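Lobo Recorder Set-Up Guide
Section 4: Wrist Views and First Recordings

Applies to stations with the Bruten hand and the Lobo recorder, version 3 and later. Finish Section 3 (mounting and cabling) before you start. You will need the station laptop, a lens cloth and the object kit for your task.

The wrist view is the main input for the Varnmont learning model. It has to show the fingers and enough of the work area for the model to connect the two. It is saved sideways, and the recorder does not turn it.

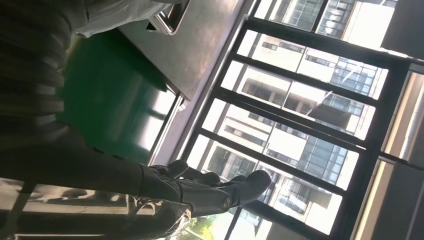
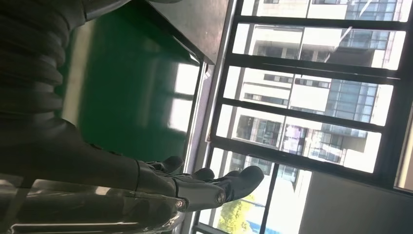
Wrist views at a station next to a window, black hand in the lower center.

4.1 Check the wrist view

1. Switch on the hand and wait for the status light to turn steady.
2. Open the recorder and choose Live View.
3. Select the wrist channel. Leave Rotate set to Off.
4. Open and close the hand fully, 3 times. The fingers must stay inside the picture the whole way.
5. Move the arm to the ready pose and look at the sleeve. Fabric at the side of the picture is fine. Fabric over the fingertips is not.
6. If the sleeve covers a fingertip, stop the arm, pull the sleeve back toward the elbow and tighten the strap. Repeat steps 4 and 5.
7. Press Save Reference. The recorder compares each new session with this picture.

Note: Do not rotate the files later to make them easier to watch. A batch with mixed rotation is rejected on upload. If you want an upright view, use the Turn button in the Stallow viewer, which changes only what you see on the screen.

CAUTION: Keep your hands away from the fingers during step 4. The hand closes at full speed in Live View.

4.2 Set the exposure

Stations near windows need this done by hand. With exposure on Auto, a bright window can turn a black hand into a flat shape with no visible joints.

1. Put the arm in the ready pose.
2. Set Exposure to Manual.
3. Lower the value until the window frames are clear, then raise it one step at a time until you can tell one finger from the next.
4. Accept some washed-out areas outside the glass. Buildings and sky are not used in training.
5. Move the arm to each corner of the work area and check the fingers again.
6. Press Lock.

Repeat 4.2 if the daylight changes a lot during a session. In November, plan on a second check by 3 p.m. Reflections on a glossy floor or a metal table can stay. The model needs to see them, as they will be there when it runs.

4.3 Record the first set

The first set is 12 examples of one task. Send it for review before you record more.

1. Choose the task from the list. Do not type a new name.
2. Place the objects at the start positions on your task card.
3. Put on the control glove and wait for the tone.
4. Press Record and hold still for one second.
5. Do the task at normal speed. If you miss a grasp, try again and keep recording.
6. Return to the ready pose, hold still for one second and press Stop.
7. Mark the example Complete, Recovered or Failed. Use Recovered if you missed and then finished.
8. Move the objects to the next start positions and repeat.

Note: Keep failed examples. They are stored in a separate folder and do not count toward the 12.

CAUTION: Do not reach into the work area while the red Record mark is showing. Press Stop first, then wait for the arm to settle.

4.4 Send for review

1. Close the recorder. Unsaved marks are lost if the laptop goes to sleep.
2. Open the Stallow viewer and play the first and last examples on the wrist channel.
3. Check that the exposure matches in both.
4. Press Send. Reviews go to Teresa Simões.

When the set is approved, the limit on your station goes up to 100 examples per session. The current shared set holds 3,558 approved examples across all stations, and your count is added to it overnight.

4.5 Common messages

Reference mismatch: The camera has moved. Tighten the mount and repeat 4.1.

Exposure drift: The lock was not set. Repeat 4.2.

Short example: The still second at the start or end is missing. Record it again.

Glove lost: Take the glove off, charge it until the light is green and repeat the glove check in Section 3.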